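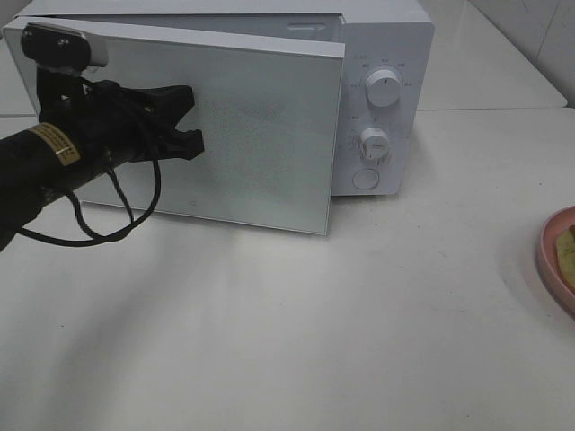 19 Nov 2024 – Trial kit, second week

Okay, I promised myself I'd write this up while it's fresh, so here goes, with my feet on the other chair and a cup of tea going cold.

We've had the Trotell kitchen kit on trial since last week. For anyone who wandered in from the bread posts: it's an arm you rent by the month, with a two-finger gripper, a little camera up by the wrist, and a stack of ready-made "chores" you load from a tablet. Albridge rents them out around here and Mariama Sarpong is the person who answers the phone when you get stuck. She has been very patient with me!

Today was microwave doors. All day. I know how that sounds, but Kwaku and I are supposed to tell the care home people by March whether this thing could warm up a plate for somebody who can't manage the door on their own, and you can't warm up anything if you can't get in. So, doors.

The pull-open chore comes in two flavors. One hooks the edge and drags the door back in a single sweep, and the other opens it a bit, lets go, and then comes round to push against the door face. I like the second one much better. The first makes me hold my breath every time (the whole oven slid toward me once and I yelped, and Kwaku laughed so hard he had to leave the room). The pushing one is slow, but it looks like somebody being careful, and I think that matters if you're going to have it in a room with a person who didn't ask for a robot.

We ran 41 tries before supper. I wrote down 9 that I'd call bad, mostly the fingertips slipping off early and the arm carrying on as if everything was fine. The tablet gave one of those a green check mark, which I did not enjoy. I sent that to Mariama and she says there's a setting for how hard it has to feel the door before it moves on, and that we should turn it up. Fine, but why isn't it turned up already?

Things I grumbled about, in no order. The cable hangs in loops under the gripper and I kept wanting to tuck it up out of the way, so I'm asking for clips. The knobs are a separate add-on! You pay 340 a month for the basic kit and it will open your microwave, but turning the timer is extra. Ekua Antwi read that line of the price sheet out loud twice in her newscaster voice. And the manual keeps calling the microwave "the target appliance," which got on my nerves by page two.

Things I liked: the setup really was short, the stop button is big, and when I moved the oven over a little the arm found the door again without me redoing the whole lesson. That last one surprised me. The Geagea arm we tried in the spring would have been poking at thin air.

Kwaku wants to try the plate chore tomorrow. I'd like another day on doors with the new setting first, so we'll probably argue about it over breakfast. Also need to call Amerley back about the van, and buy more tea.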